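Cleaning up and re-oiling a pale wood tabletop

Posted 18 Aug 2026 by Hacer Soylu

Quick one, the table has to be back in use tonight. People keep asking how I get the dull film off a light top without turning it orange, so this is it start to finish.

First, what have you got? Solid wood, veneer or laminate. Look at the edge. If the grain lines on top carry on down over the end, it's solid. If there's a strip stuck on, it's veneer or laminate. Still not sure - put one drop of water somewhere out of the way and leave it. Bare or thirsty wood goes darker under the drop. Laminate does nothing at all.

Laminate people: do steps 1 and 2 then stop. No sanding, no oil. Oil just sits there going sticky.

What you need
Washing up liquid
Two soft cloths, plus an old one you can bin
Sandpaper, 240 and 400 grit
A cork block
Clear hardwax oil (I use the Onsri matt one, any clear one will do)
White spirit
Masking tape

Step 1. Clear it
Everything off. Crumbs too, and run a finger along the joins. Grit left on the top gets dragged round by the cloth and you'll be sanding out scratches you made yourself.

Step 2. Wash it
Warm water, tiny squirt of washing up liquid. Wring the cloth out hard, damp not wet. Go with the grain, then again with clean water, then dry straight away. Greasy patches where people rest thier arms usually want a second go. Leave overnight if you're going to sand.

Step 3. Sand, lightly
Solid wood: 240 round the block, long strokes, light pressure. Then 400.
Veneer: 400 only, by hand, and stop early. It's thin. I went through a corner on a Garnico desk in November and there is no fixing that, you just put a plant on it.

Wipe the dust with a barely damp cloth. Let it dry.

Step 4. Read the grain before you oil
Oil goes on and gets wiped off along the grain, so work out which way it runs before the tin's open. Don't assume it follows the long side of the table. Crouch down and look across the top with the light coming from one side. Lines run straight in some places and bunch up in others, and swirly bits will catch the light differently when you've finished.
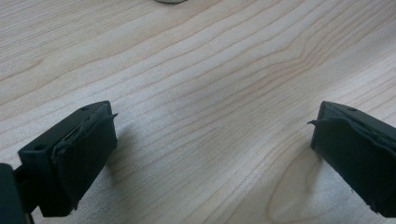 Pale tops are the hardest ones to read. Low contrast, everything looks the same till you get your eye in. Find the arches first - the big looping oval on the lower right is the sort you want, with the fine lines running off in gentle waves. Follow the general run of the lines and ignore the small curves. You can't chase every loop with a cloth, I've tried.

Step 5. Oil
Tape the edges if they're painted. Stir the tin, don't shake it. Teaspoon of oil on the cloth, rub out thin, do a patch at a time. Wait as long as the tin tells you, then wipe off all the extra. More than you think. Shiny spots mean you've left too much on.

Second coat next day, same again. Two is plenty for a desk, kitchen tables get a third.

IMPORTANT: oily cloths can catch fire on thier own if bunched up. Lay flat outside to dry or soak in water before binning.

White spirit for the drips. Window open. Keep hot mugs off it for a week.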